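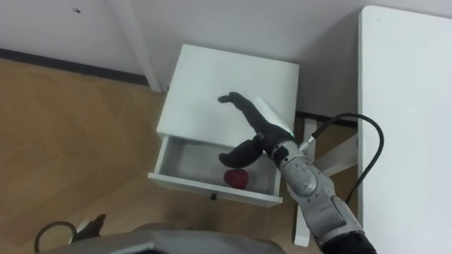

Osaze Osagie asked last month whether the extra demonstrations were worth the time, and I didn't have an answer until this week. We trained the drawer policy twice, once on 255 demonstrations and once on 1625, with everything else held the same. The small set was fine at pulling the drawer open. It fell apart on reaching in, mostly because the thumb came down too early and touched the drawer front.

The large set fixed most of that. I also tried 592, picked to cover more starting positions of the red object, and it came close to the full set. Nikola Żak is rerunning that one with new seeds. I'll post the plots when she has them.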